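Search entries...

Wednesday, late

Got in at ten past eight and the bench was already warm because Divina had left the arms powered overnight. I logged it and said nothing. She was in by nine with her own coffee and a bag of new cable ties.

The job this week is the vegetable task. You hold the two leader handles, the arms inside the curtain copy what your hands do, and every run gets saved so the policy can learn from it later. We owe Verden 78 good ones by the end of May. As of last night we had 39, so exactly half, and the easy half at that, all done with the tray square to the table. From now on the tray and the cup get moved before each run.

I drove in the morning and Divina ran the log. My first few were poor. I come in too steep with the right hand and then have to fix the wrist with the fingers nearly on the table. She told me to lower my elbow and stop looking at my own hands. After that it went better, though I was still slow on the close.
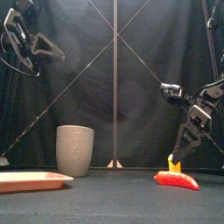

Right gripper on the yellow piece, morning session.

What I keep forgetting is that the handle gives you nothing back. If I squeeze a real pepper I know when to stop. With the leader I close until the fingers quit moving on the screen, and by then I have usually pushed whatever it is a little way across the table. Divina says the Elleo handles have some force in them and we should ask for a pair. I looked up the price and closed the page.

Lunch at the desk. Rice and the last of the chicken. Wrote back to Dizon, who want to know if the recordings can be cut to a fixed length. They can't, or not without throwing away the slow runs, and the slow runs are the careful ones. I said so in three lines and will probably have to say it again in a meeting.

We swapped after lunch and I kept the log.
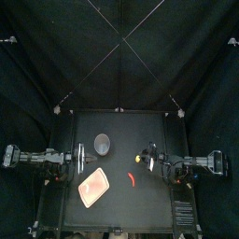

Divina drives differently from me. She sets both hands level before she starts anything and waits until she is happy with them, which adds a few seconds to each file, but she hardly ever has to back out. I wrote down the layout for her as we went: cup near the top between the grippers, tray below it and to the left, turned at an angle, red pepper out in the middle. She likes the pepper there because either arm can get to it. I would like some runs with it closer to the edges, and we agreed to do those tomorrow.

The Flokance recorder stopped once, around three. It had got to file 2,963, which is every take since the rig was set up, good and bad, and it refused to write the next one. Disk was full. I moved the old calibration folders to the other drive and it picked up again. Lost 5 runs, all Divina's, and she was decent about it.

My shoulders are sore from holding the handles up. I need to raise the chair or lower the stand. Measure the stand in the morning before she gets there and moves it.

To do: relabel the afternoon files, order a bigger disk, tell Verden the count.

0 comments
2 shares
Last updated: Wednesday, 10:40 p.m.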